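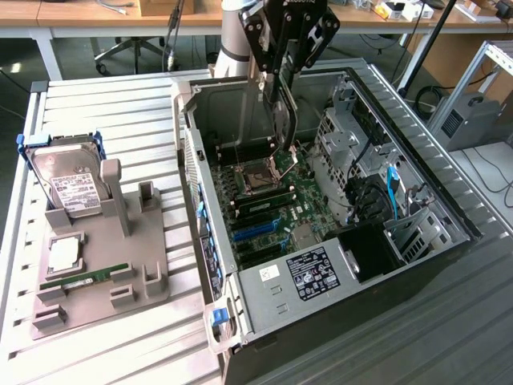 Bench two, before tea. Gripper over the socket, lever up, processor still in the tray.

The rules arrived this morning. Gunther Hinrichs has been writing them since the spring and sent them round at ten past seven, which tells you something about Gunther. The title is Good Practice for Robot-Assisted Dismantling and Refitting at Jarnthorpe, and there are 10 rules, because Gunther wouldn't stop at 9 and Friederike wouldn't let him have 11.

I printed them out and read them over toast. Rule 1 says the arm must be stopped before any hand goes into the case. Fine. Rule 2 says a stopped arm is one that has been stopped at the button, and an arm which merely looks stopped doesn't count. I suspect Rule 2 is about me. It hovers, you see. It gets to just above the socket and has a think, and after a year of sharing a bench with it you start to treat the pause as an invitation.

Rule 4 is the one that caused the row. Every part has its own place in the tray, and a part that isn't in its place doesn't exist. Gerd Rothe took this badly. He has been putting memory sticks down wherever there's a flat surface for longer than most of us have been employed, and he asked what he was supposed to call the one in his hand. Gunther said "a breach". Gerd put it in the tray.

I'm on Gunther's side there, though I shan't tell him. The tray works. Drive at the top in its blue caddy, processor lower down, memory stick below that between its four little blocks. You can look over and know where you are. Before we had it I once spent most of an afternoon hunting for a processor that was in my shirt pocket.

Rule 6, on bare sockets, I'd have written more strongly. "The socket shall not be left open for longer than the task requires." The task requires whatever the person doing it says it requires, and the person doing it wants his lunch. Theda Böttcher suggested we put a cover on it whenever anyone walks off, and Gunther wrote that down in very small letters, as he does with other people's good ideas.

Rule 7 deals with cables. They are to be tied back clear of the arm's path. I looked at the bundle hanging through the drive cage on bench two and decided Rule 7 comes into force tomorrow.

Friederike wanted to know whether the rules were meant to agree with the ones from Ruppert, who do the same sort of work and have a manual of 1132 pages. Gunther said he had read it. We all looked at him. He said he had read the contents list.

Spent the rest of the morning on the log sheets. Rule 9 wants the state of the case written down before the arm goes in: panel off, lever up or down, what is seated and what is in the tray. Mine came out at half a page. Gerd's said "open". Sent back, returned as "very open".

Rule 10 says anyone may stop the work at any time and will not be asked to justify it. Best of the lot, and I told Gunther so. He went pink and said he'd nearly left it out. Theda tried it after lunch, quite properly — she didn't like the sound of something — and Gunther got as far as "Why" before he remembered and went to fill the kettle.

Must ask about a second printed copy for bench two. Mine has butter on Rule 3.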